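3.2 Correcting Gauge Undercatch at Exposed Pass Stations

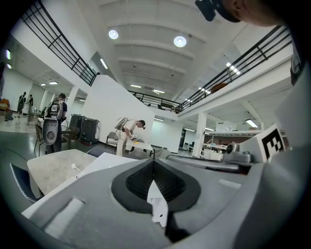

The daily totals used in Section 3.1 come from unshielded and single-shielded gauges, and in both cases wind carries part of the falling snow past the opening. The loss depends mostly on wind speed at the height of the gauge rim and on the type of snow. Rain is affected much less. A correction is therefore applied to solid and mixed precipitation only, before the totals are passed to the snow load model. Liquid precipitation is left as recorded, apart from a small wetting term that is added at stations where the collector is emptied by hand.

Three stations are treated in this section: Grevach, on the open saddle of the pass; Braseo, in a forest clearing below the treeline; and Kaimal, on the valley floor next to the road maintenance yard. Grevach and Kaimal have heated gauges with a single shield. Braseo has an older weighing gauge without heating, filled with an antifreeze mixture in October and checked on each visit. The Braseo clearing is sheltered on all sides, and its gauge is taken as the low-wind reference for the other two. It can't be treated as truth. Snow falling from branches sometimes reaches the collector, and these events have to be removed first.

Phase separation. Each hourly value is labeled as solid, mixed or liquid from the wet-bulb temperature at the station. Air temperature alone was tried in an earlier version of the data set and gave too much rain at Grevach during dry easterly flow, when snow survives well above the freezing point. Wet-bulb temperature is computed from air temperature, humidity and station pressure. If humidity is missing, the hour is labeled by air temperature and flagged. Flagged hours are kept in the totals but are not used to fit the correction. Mixed hours are divided linearly between the two limits, which are the same for all stations.

Wind at gauge height. The anemometers stand well above the gauges, and the distance between them and the snow surface shrinks over the winter. Wind speed is reduced to rim height with a logarithmic profile, using the measured snow depth as a moving lower boundary. A fixed roughness length for snow is used once the ground is covered. In early winter, with rocks and low shrubs still exposed at Grevach, the profile is less certain, and hours from this period carry a wider error range. At Braseo the logarithmic form doesn't hold inside the clearing. A second anemometer was mounted beside the gauge there, and its reading is used directly.

Iced anemometers are a larger problem than the choice of profile. Rime forms at Grevach in westerly storms, often at the same time as the heaviest snowfall, so the hours that need the correction most are also the ones with the least reliable wind. An anemometer is treated as iced if it reports zero or a constant value for 6 hours in a row while the sensor at the upper lift station reports moving air. The gap is then filled by regression on the upper sensor, fitted separately for westerly and easterly flow. Partial icing slows the cups without stopping them and is not caught by this test. Afia Ankrah reviewed the storm periods by hand and marked further hours in which the ratio between the two sensors drifted steadily down and then recovered in a single step.

Catch function. Catch efficiency is written as an exponential decay with wind speed, with a decay rate that changes with air temperature. Cold, dry crystals fall slowly and are carried around the gauge more easily than wet flakes. The function has two free parameters, fitted for each shield type against manual board measurements. Above a threshold wind speed the efficiency is held constant. Without this limit the function divides small gauge amounts by very small numbers, and one noisy hour in a storm can dominate the seasonal total. The threshold was chosen by inspection of the residuals and is a weak point of the method.

Manual measurements. Board measurements were made by Kamala Suvarna and Floor Baert at Grevach and by Alois Steiner at Kaimal. New snow was cut from a white board with a tube, placed in a bag and weighed. The board was then cleaned and set level with the surrounding surface. At Grevach the board was placed behind a snow fence, far enough back to stay out of the drift that the fence itself produces. Measurements taken during obvious drifting were discarded, as were those where melt had bonded the sample to the board. After screening, 95 paired values remained for fitting. Another 32 were held back for testing and were not looked at until the parameters had been fixed.

The screening removes windy cases more often than calm ones. This leaves the fit well supported at low and moderate wind speeds and poorly supported at the upper end, where the correction is largest. No attempt was made to weight the remaining windy cases more heavily, as a few of them would then control the result.

Quality control of gauge data. Heated gauges report late. Snow collects on the rim and the inner wall of the funnel, and it enters the measuring unit only when the heater has melted it. The delay is short in light snow and can reach several hours in a heavy, cold storm. For this reason the catch function is fitted to storm totals, while the correction is applied hour by hour. A storm begins with the first solid hour after a dry period and ends when the gauge has been silent for long enough that no delayed melt is expected. Weighing gauge data from Braseo were smoothed to remove vibration from wind and the slow signal caused by evaporation. Step increases with no matching rise in snow depth, and with wind following a calm snowfall, were assigned to branch unloading and removed.

The screening and correction steps were coded by Huệ Phan in the Misumer processing package, which keeps the raw series and writes each change as a separate layer. A corrected value can be traced back through the layers to the recorded one. All totals in Section 4 are given in both forms.

Results of the correction. Corrected totals at Grevach exceed the raw totals in every month with snow, and the difference is largest in midwinter. At Kaimal the change is small, and in some months it is within the uncertainty of the gauge. The order of the stations also changes. In the raw data Braseo receives more winter precipitation than Grevach, which doesn't agree with the snow depth records or with the expected increase with elevation. After correction Grevach receives more. Against the withheld board values, the correction removes most of the bias at low and moderate wind. At high wind it still gives totals that are too low, in line with the upper limit placed on the wind speed.

Two sources of error remain. Blowing snow can enter the gauge at Grevach on dry days with strong wind, and the correction would then amplify an amount that never fell as precipitation. Hours with no cloud signal at the valley ceilometer are set to zero, but drift mixed with real snowfall can't be separated. The second is the use of one catch function for the whole winter, although the gauge rim stands much closer to the snow surface in March than in November. Both are carried into the load estimates as part of the error range described in Section 3.4.

Figure 2. Hand-held gripper with black textured pad and folded white paper.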